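3.2 Reading the back cover as a promise

Back-cover copy for paranormal romance has a small number of jobs. It names the hero, hints at what he is hiding, and brings in the woman who will find out. Earlier work on romance marketing has mostly treated this copy as a short summary of the plot. We treat it as a set of promises made to a buyer who has not yet read a page, and we ask which of those promises are kept in the opening chapters.

The corpus for this section is the Drernbridge set, made up of 30 category-length novels with a supernatural lead. For each title we took the full back-cover text and the first two chapters. Series titles were kept only when the copy could be understood without the earlier books. The Turen reissues were left out, as their covers were rewritten long after first publication and the original copy could not be found.

Each blurb was split into clauses, and each clause was marked as a claim about a person, a claim about danger, or a claim about the couple. A claim counted as kept if the opening chapters showed it or clearly prepared for it. We did not count a claim as kept when a side character simply repeated it. This rule matters most for the danger claims, where a friend or a servant often warns the heroine about the hero in nearly the same words as the cover.

Coding was done in a shared room at Brinville over the spring term. Two readers worked separately on every title and compared their sheets at the end of each batch. Where they differed, the passage was read aloud and marked again. Most of the differences came from clauses with "until" or "before," which tend to fold a claim about the couple into a claim about danger.
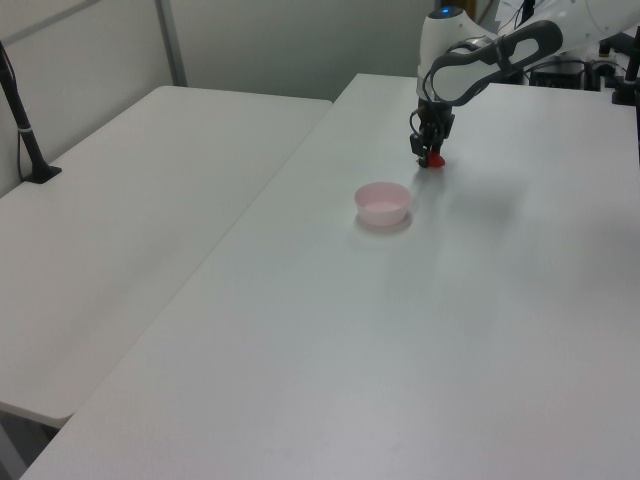 Figure 3. Robot arm with a two-finger gripper holding a small red object at the surface of a white table, with a pink bowl nearby.

Claims about the hero were the ones most often kept. His wealth, his age and his habit of living alone were usually on the page by the end of the first chapter. Claims about the heroine did less well. In 11 titles the cover gave her a job - reporter, nurse, museum assistant - that played no part in the opening beyond a single mention. In eight of these the job was dropped once she had entered the hero's house.

The secret itself follows a different pattern. Blurbs nearly always reveal it, so the reader starts the book knowing more than the heroine does. The opening chapters then behave as if the reader did not know. We found long passages of closed curtains, untouched dinners and missing mirrors, all written as clues. Serrano's model of suspense would call these passages wasted, but we think the model is too strict for this kind of book. The pleasure lies in watching her get there, and the blurb makes that possible by giving the answer away.

Claims about the couple were hardest to judge from two chapters alone. A line such as "she could be his undoing" cannot be kept or broken so early. We marked these as open and return to them in Section 4, where the closing chapters are read against the same sheets.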